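Todero table-laying cell

The Todero cell is the one-armed table-laying setup used at Hilard, a banqueting and tableware hire firm in Neltbridge. I've worked there for years, so forgive me if this entry wanders a bit!

Background

Hilard sends out place settings for weddings and works dos, up to 800 covers on a big August weekend. Before Todero, trays and bowls were sorted by hand on the long benches in the Yorath building, with 25 of us on shift (and a radio nobody could agree on). Each new layout is now tried on screen first, with a virtual arm and a virtual table, before it goes anywhere near the crockery.
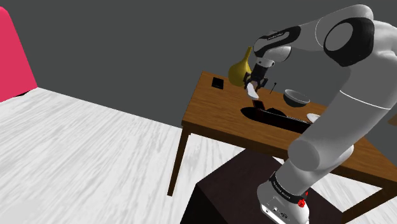

Ekua Tsikata runs that side of things. She came off the benches herself, and she's very good at spotting a reach that looks fine on the computer but would have a vase over in real life. A new layout takes her 44 minutes to check, longer if there are small flat things in it, which are a pain to pick up.

Effect on staff

Fewer sore wrists, for a start. The sorting shifts got shorter and some people moved to packing, which I love and my mate on the next bench can't stand. Pay stayed the same until we asked about it, and then the screen checkers got a bit extra. Glassware is still done by hand, in crates of 30.

See also: Yorath building; Neltbridge hire trade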